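Best way to keep thin wire on its spool without it springing off?
Posted in Craft Rooms & Hobby Storage
Views: 1,638

Chaltu Hadgu
Hi everybody, hoping someone patient can help me out. I started making beaded bookmarks in April and I've gone from one little spool of wire to a whole drawer of them, and they are driving me up the wall! Every time I pull off a length and let go, the rest of it jumps loose and makes a nest. I've tried tape (gummy), rubber bands (they slide off the thin spools) and stuffing them all in a cookie tin, where they got tangled up with each other and I had to throw out a nearly new one from Kollent. Is there some way to store them so the end stays put? I don't have much room, just one end of a desk and a bit of wall beside it, and I'd rather not spend a fortune. Thank you so much in advance, and sorry for rambling!

Elżbieta Tomaszewski
Oh Chaltu, I feel for you, I lost a good part of one winter to wire nests before my sister-in-law set me straight. Most of it comes down to how you let go. Pull off what you need with the spool standing up on its edge so it can turn, and keep a thumb on the rim the whole time. If you lay it flat and lift the wire off over the side, every turn puts a twist in it, and that twist is what makes it spring. Then cut, leave yourself a tail about as long as your finger, and wind it back on snugly before you set the spool down. If yours have a little notch or hole in the rim, bend the tail through it. If they don't, a small binder clip over the edge does fine.

For keeping them, I like wire mesh. A small tiered shelf in the corner of the desk takes hardly any room, and you can see your colors. I also have a long narrow basket with compartments up on the wall, one spool to a slot, and they never touch each other. Mine came from a Grodley closeout and I've had it so long the label's gone.

If a piece does kink, please don't yank it! Open the loop with your fingers first and then draw it gently through a folded cloth.

kaczmarczyk98
dowel through the middle holes, hang it on two cup hooks. done. doesn't work if the holes are different sizes though

Chaltu Hadgu
Elżbieta, thank you, the thumb on the rim helped right away, and I've got binder clips on the whole drawer now. Going to look for a mesh shelf next!
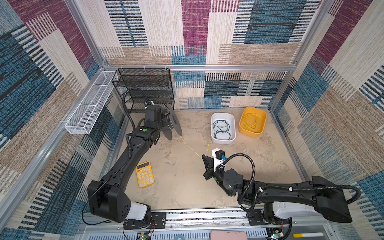 Drawing yellow wire off a spool stood on its edge, mesh shelf behind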